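Condensation on Windows: Frequently Asked Questions

By Brynhildur Hafstein
Updated February

These answers cover residential windows in heated rooms. They apply to wood, vinyl and aluminum units unless a material is named.

Why does water form on the inside of the glass?

The glass surface is colder than the dew point of the room air. At 70°F and 50 percent relative humidity, the dew point is close to 50°F, so any part of the pane below that temperature will collect water. The lower corners go first, where the edge spacer conducts heat out of the room and the air moves least.

Is the window defective?

Usually no. Water on the room side is a humidity and surface temperature problem. Water or fog between the panes is different: the edge seal has failed and the insulated unit should be replaced. The sash can normally stay.

What about water on the outside?

Outdoor dew appears on clear nights when the outer pane radiates heat to the sky and drops below the outdoor dew point. It is common on well-insulated units and clears during the morning. No action is needed.

What indoor humidity should I aim for?

Between 30 and 40 percent in cold weather. Below 20°F outside, older double-pane units may need the lower end of that range. Put the hygrometer on an interior wall, away from vents, and read it at the same hour for a week before changing anything.

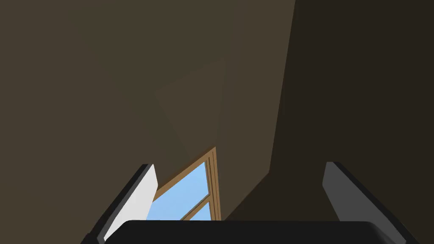

Readings taken on the sill itself run high and should not be used to set a humidifier.

Do wood frames need special care?

Yes. Standing water gets into the end grain at the bottom corners of the sash. Wipe the lower rail dry each morning during cold spells. If the finish has cracked, let the wood dry fully, sand, prime and recoat all faces. Do not caulk the weep holes or the joint under the sash.

Will a fan help?

A ceiling or desk fan raises the glass temperature slightly by moving room air across it. It does not remove moisture. Exhaust fans in the kitchen and bathroom do, provided they vent outdoors. Run them for 20 minutes after cooking or showering.

Do heavy curtains make it worse?

They can. A closed curtain keeps heat off the glass but still lets moist air through. Leave a gap of 3 inches at the top and bottom, or open the curtains during the day.

Does the Skollix interior film work?

Any shrink film that is sealed on all four sides adds an air layer and keeps room air away from the pane. An incomplete seal will trap moisture. Apply it on a dry day with the glass wiped clean.

Comments

Willy Boersma
The bottom corner thing matches what I have. North bedroom only, same two corners every winter. Moving the humidifier to the hall cut it down a lot.

Nanna Blöndal
Does the 30 to 40 percent range apply to a basement with hopper windows?

Brynhildur Hafstein
Yes, but measure down there separately. Basement air is often cooler, so the same moisture reads as a higher percentage.

Trilok Bhatia
My sash was painted shut by the last owner. Should I free it before recoating?

Related

How to Read a Hygrometer
Replacing a Failed Insulated Glass Unit
Weep Holes: What They Do and How to Clear Them
Refinishing a Wood Sash in Place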